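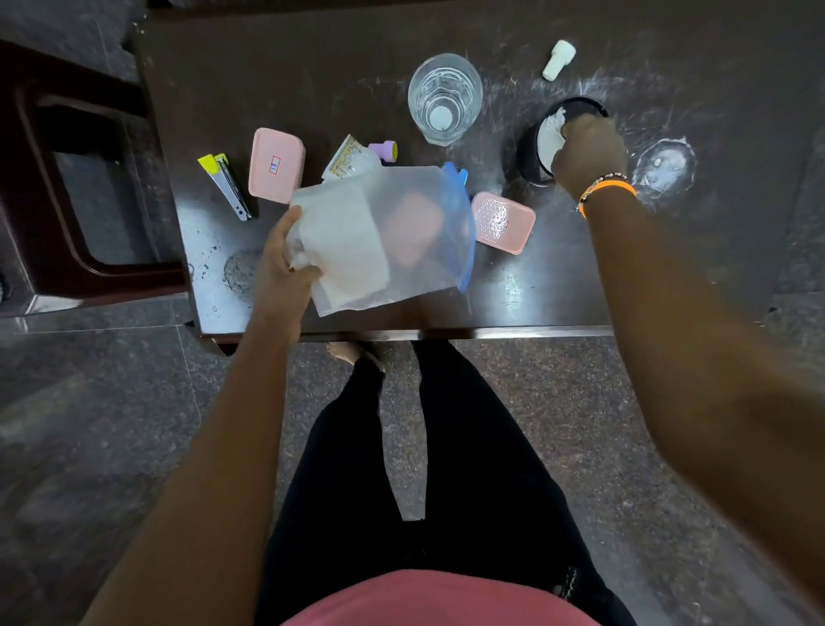
Zip bag and black tub on the table

Switching from a gel cleanser to a cream one, how long before I give up?

Hi all, combination skin here, oily in the T-zone and weirdly tight on the cheeks as soon as the heating goes on. I used the Momeo foaming gel for years and it was fine until last November, when my cheeks started stinging every time I rinsed. So I bought the Brando cream cleanser (the one in the tube, not the balm) and I've been using it morning and night for 2 weeks now.

The cheeks are way better! No sting at all. But my forehead feels like there's a film on it, and I've got a row of tiny bumps along the hairline that I never had before. They don't hurt and they aren't red, you can only really feel them. I rinse with lukewarm water and use my hands, no washcloth. Moisturizer is the same plain one I've had forever, and sunscreen in the daytime.

Is this one of those "wait it out" things or is the cleanser just too rich for me? I hate wasting a full tube, but I also don't want to spend the whole winter with a bumpy forehead. Anyone been through this?

Asked by grottongirl, 216 views

2 answers

Answer from pepperandoats

I had almost the same thing with a different cream cleanser, and for me it was the rinsing. Cream cleansers don't break up in water the way a foaming one does, so the splash-and-go I'd done my whole life left a bunch of it sitting around my hairline and in front of my ears. Try a soft damp washcloth, no scrubbing, just wipe and rinse the cloth and wipe again. Use a fresh one each day. If you put conditioner in your hair in the shower, wash your face after you've rinsed it out, since that stuff runs straight down your forehead and gives you exactly those little bumps.

About waiting it out, I wouldn't count on it. People talk about an adjustment period with retinoids and acids, but a plain cleanser doesn't really have one as far as I know. I'd give the washcloth thing a fair try, up to a month maybe, and if the bumps are still there then the cream is too heavy for that part of your face.

You don't have to throw it out, though. What I ended up doing was cream in the morning all over and my old gel at night only on the forehead and nose. Sounds fussy but you get used to it. And if the bumps get itchy or start spreading, have a doctor or a dermatologist look at them, because there's a yeasty kind that no cleanser swap is going to fix.

Answer from mudroom_mel

Return it!! The Brando one made me greasy too. I use Chareonsuk rice milk wash now and love it, my sister hates it so who knows. Mine came from the little pharmacy in Grotton by the post office, they'll give you a sample if you ask.

Comment from grottongirl

Oh my gosh, the conditioner. I wash my face first thing in the shower and then do my hair. Switching that around tonight, and I'll dig out a washcloth. Does it matter if it's the microfiber kind or is regular cotton ok?

Comment from pepperandoats

Cotton is fine, just go easy on the fabric softener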